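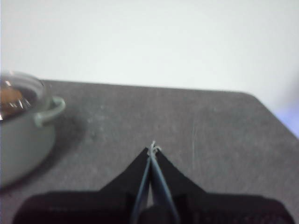
Part 2: Getting your Kumard set up on the counter

I wrote these notes for anyone picking up the Kumard multi-cooker after me, and they've grown a bit since January 2023. The booklet in the box is fine as far as it goes, but it skips straight to recipes, and I had questions way before that!

Picking the spot

1. Find a flat surface near a wall outlet. Mine goes on a plain gray tabletop, and that's plenty of room. You want space on both sides so you can get your hands on the side handles without knocking your knuckles on a toaster.

2. Clear the surface completely. I mean spoons, mail, the lot. Then go over it with a damp cloth and let it dry. Crumbs love to get under the base, and a gritty bit under there will make the pot rock (and scratch your table while it's at it).
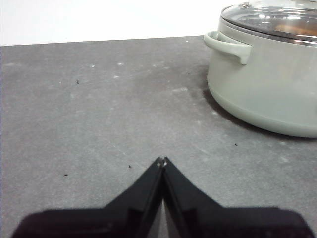
Check for crumbs before the pot goes down.

3. Leave a gap behind it. I go for 10 inches from the wall, which is probably more than you need, but steam on fresh paint is no fun.

Note: If your table is already scuffed up like mine, don't sweat it. Marks are fine. Wobble is the thing to watch for.

Placing the pot

4. Lift by both side handles, with the lid off. Set the pot down straight — no sliding, please — and turn it until the control panel faces you.

5. Put the glass lid on and hold it by the knob in the middle. It should sit level on the metal rim all the way around. If one side is up, take it off and try again. Don't push down on the glass. 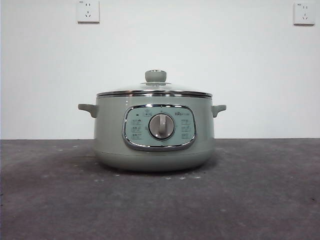

6. Plug the cord straight into the wall. I use one of those Bevan extension cords for lamps, but never for this. Anything that heats up gets its own outlet in my kitchen.

Caution: Lift the lid away from you, far side first, so the steam goes toward the wall. Use a mitt even if you're only peeking. I know you want to peek.

First run with just water

7. Pour in cold water until the bottom is well covered, put the lid on, and run it for 30 minutes. You may get a faint new-appliance smell the first time. Open a window and go do something else.

8. Switch off, unplug, and wait for everything to cool before you tip the water out. Wipe the inside with a soft cloth. The outside only needs a wipe too, and please go easy around the panel — never pour water over it or dunk the base in the sink.

If the pot still rocks after all this, look at the table first and the base second. I blamed the cooker for a week and it was a dried grain of rice.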